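How to Clear a Clogged Condensate Drain Line

Updated June 10, 2023

A central air conditioner removes moisture from the air as it cools. The water drips off the evaporator coil into a pan and leaves through a PVC drain line. Algae and dust build up in that line over time. When it clogs, the pan fills and the float switch shuts the system off.

What you need

Wet/dry vacuum
Duct tape or a rubber coupling
Distilled white vinegar
Small plastic cup
Flashlight

Step 1. Turn off the system at the thermostat, then at the breaker. Do not rely on the thermostat alone.

Step 2. Remove the access panel and check the pan. If there is standing water, take it out with the vacuum. On Makik air handlers the panel is held by 4 hex screws, and the lower pair is shorter. Keep them separate.

Step 3. Find the outdoor end of the drain line, usually near the condenser. Seal the vacuum hose to the pipe with tape and run it for two to three minutes. Empty the tank and repeat until only clear water comes out.

Step 4. Locate the cleanout, a capped T-fitting close to the air handler. Remove the cap and pour in one cup of vinegar. A narrow cup is easier to control than a jug in a tight closet.

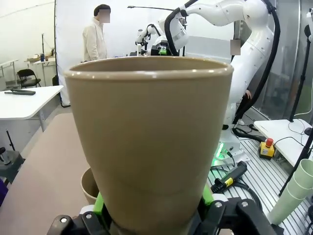 Plastic cup with a tapered base.

Step 5. Wait 30 minutes, then flush with around 700 ml of plain water. Check the outdoor end for steady flow — a slow drip means the line is still partly blocked. Repeat Step 3.

Step 6. Replace the cap and panel. Restore power and set the thermostat to 77 °F or lower, so that the system starts and you can watch the drain.

Do not use bleach on systems with metal pans. Repeat the vinegar flush every April before the cooling season.

If the float switch trips again within a day, contact the Skovcombe service desk in Endalstead.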